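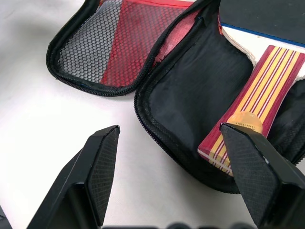
From: Irena Kalinowski
To: Prellow Street Letter Writers (list)
Date: May 15, 2020
Subject: Re: Pens, paper, and what to do with the July exchange

3 min read

Dear all,

I hope this finds everybody well and reasonably cheerful. I've been meaning to answer Naheed's message since Monday, and every time I sat down to it the kettle boiled or my sister called, so please forgive me if some of you have already settled this between yourselves. I'm copying in her message for those who only joined the list last week.

Naheed Kazmi wrote:

> Hello everyone,
>
> With the hall closed I don't see how we can do the July exchange the
> usual way, with the tables and the tea and everybody pulling a name
> out of the hat. I'd hate to lose it, though. Could we do it all by
> mail this year? I would be happy to match people up if they send me
> their address and a line or two about themselves.
>
> Two other questions. First, has anyone found a decent paper that takes
> fountain pen ink and doesn't cost a fortune? The pad I bought in the
> winter feathers terribly. Second, what do you all do with the letters
> you've been sent? Mine are in a drawer that no longer closes, and my
> husband has started to make remarks.
>
> Warmly,
> Naheed

Naheed, yes, please, let's do it by mail! I'm a little ashamed that a group of letter writers needed to be told. I'd suggest that people get their addresses to you by the end of June, and that everyone mails a first letter in the first week of July. If somebody's letter is slow, let's all be patient about it. My cousin in Mirnarberg mailed me a birthday card in March and it arrived here last Thursday, looking very tired, with 2 different postmarks on it and a corner missing. I was so pleased to see it that I put it up on the mantel as though my birthday were still going on.

On paper, I've been using the cream writing pad from Gallegos, the stationery shop by the old bus station. They're not letting customers in at the moment, but if you phone in the morning they'll put your order in a bag and hand it out at the side door. It's smooth without being slippery, and my broad nib behaves on it, even with the blue-black ink that ruins everything else I own. You can write on both sides if you don't press too hard. The pads come in white as well, but I think the white is a different paper (mine seemed thinner, anyway) and I wouldn't buy it again. For envelopes I just use whatever is in the house. I did try making my own out of an old road atlas, and they looked lovely until I tried to write an address across all those little towns and rivers. Put a plain label on if you do this. Your mail carrier has enough to cope with.

Now, keeping letters. I spent most of April on this, so you've asked the right woman, or possibly the wrong one, depending on how much time you have. I had everything in shoe boxes sorted by year, which sounds sensible and wasn't any use at all, since I never remember what year anybody wrote to me. I remember who it was and whether they were happy. So I've tipped them all out and sorted them by person, with the oldest at the front, and a slip of card between one person and the next. There turned out to be 896 of them, counting postcards. I went through twice to be certain, and it rained both days, so I had no guilt about it.

A few things I learned. Take out every paper clip and rubber band before you put anything away. The clips had left rust marks on my grandmother's letters, and the bands had gone hard and stuck to the envelopes. Keep the envelopes, too, if you have the room. I used to throw them out, and now I have a whole bundle of letters dated "Tuesday" with nothing to say which Tuesday it was. And keep the boxes out of the attic – mine gets as hot as an oven in August – and off the basement floor.

The part I didn't expect was the reading. I'd planned to sort and not read, and I lasted until the M's. There's a run of 7 letters from my old neighbor, whom everybody called Muma, from the winter she moved in with her son. She tells the same story about the goat and the wash line in three of them, and it's different every time, and the goat gets bigger. I read them aloud over the phone to my sister, and we laughed until neither of us could talk. Then I wrote to Muma's son to ask if he'd like copies, and he wrote back by return, four pages, and so now I have another letter to file!

As for your husband's remarks, Naheed, mine made them for years. Then I found him sitting on the landing with a box in his lap, reading what he'd written to me from his first job, and he's been very quiet on the subject since.

Send your addresses to Naheed directly, please, and not to the whole list. And if anyone would like a pad from Gallegos and can't get out, tell me by Wednesday and I'll add it to my order and leave it on your porch.

With love to you all,
Irena

3 comments

Dot: Count me in for July. Can I have somebody who doesn't mind terrible handwriting?

R. from the hill: Agree on the white pad, the ink goes straight through. The cream is fine with a pencil too.

Naheed Kazmi: Thank you, Irena. I've started on the drawer. I'm up to the second handful and have already stopped to read.

Contact the list owner | © Prellow Street Letter Writers | Back to top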